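Writing and Submitting an Obituary: Guidance for Families
Speaker notes, Nunditis Community Education Series
Session held at the Clollmont Public Library, 1/11/22

Opening (6 minutes)

Good evening, and welcome on behalf of the Nunditis office. Tonight's session deals with the written death notice: what it should contain, who should approve it, and how it reaches the newspaper and the funeral home website. Questions on wills and estates will be taken at the February session and should be held until then.

Please keep the printed checklist in front of you. It follows the same order as this talk.
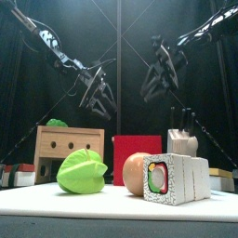
Abimbola Oyelaran
Family Services Coordinator, Nunditis

A death notice has a practical purpose. It informs people who knew the deceased and tells them when and where they may attend. Families are often asked to supply the text within a day of the death, at a time when few people write easily. Much of the work can be done in advance, and our office encourages it.

(Pause. Ask how many present have written a notice before.)

Part One: The Facts

Begin with the full legal name, followed by any nickname the person used in daily life. Give the date and place of birth and the date and place of death. The cause of death is a private matter and may be left out. Where the family wishes to mention a long illness, one phrase is enough.

Check every date against a document. A birth certificate, a marriage license or a military discharge paper is a better source than memory. Our office receives more correction requests for birth years than for anything else, and a printed notice cannot be recalled.

A word on security. Some families now give only the year of birth and omit the mother's maiden name, as these details are used by banks to confirm identity. We also advise against printing the home address, particularly when the hours of the service are given in the same notice.

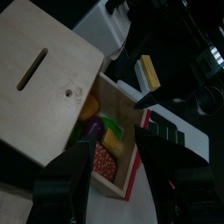
The same caution applies to the names of minor children. First names are customary and sufficient. If a parent objects to a child being named, the notice may read "and several grandchildren."

Part Two: Survivors and Those Who Died Before

The usual order is spouse, children, grandchildren, parents, brothers and sisters, then others. Spouses of children are placed in parentheses after the child's name. Former spouses may be included if the family agrees.

(Refer to the sample on the back of the checklist and read it aloud.)

"Osvaldo Sartori is survived by his wife, Assunta; his daughter, Lucia (Mirko Colombo); and his brother-in-law, Chalerm Meesuk."

Note the semicolons. They keep a long list readable once parentheses and towns have been added. Those who died earlier are listed in a separate sentence beginning "He was preceded in death by." Please do not mix the two lists.

Disagreements over this section are common. Stepchildren, estranged relatives and unmarried partners are the usual points of difficulty. One person should be named to approve the final text, and the funeral director should be given that person's telephone number in writing. Our office will not alter a notice at the request of anyone else.

Part Three: The Life

Schooling, work, military service, membership in a congregation or club, and lasting interests belong here. One particular detail will serve better than a row of adjectives. "She taught fourth grade at Charbonneau School and kept every class photograph" tells the reader more than "she was a devoted teacher."

Part Four: Length and Cost

Most newspapers charge by the line or by the word. A notice of 300 words is ample for most purposes. Our website accepts up to 2,000 characters without charge, and a longer version may be printed in the service folder. Ask the newspaper for its deadline and for a proof before payment.

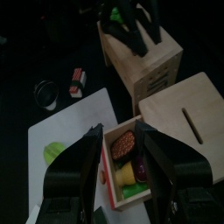
Part Five: Service Details and Memorial Gifts

State the day, hour and full name of the place for the visitation, the service and the burial. If the burial is private, say so plainly. When gifts are requested in place of flowers, give the correct name of the organization and a mailing address, and confirm both with the organization first.

Questions (10 minutes)

Collect written questions from the box at the side table. Refer any matter concerning a current arrangement to the office, where it can be discussed in private. Remind those present that blank checklists are available at the front desk.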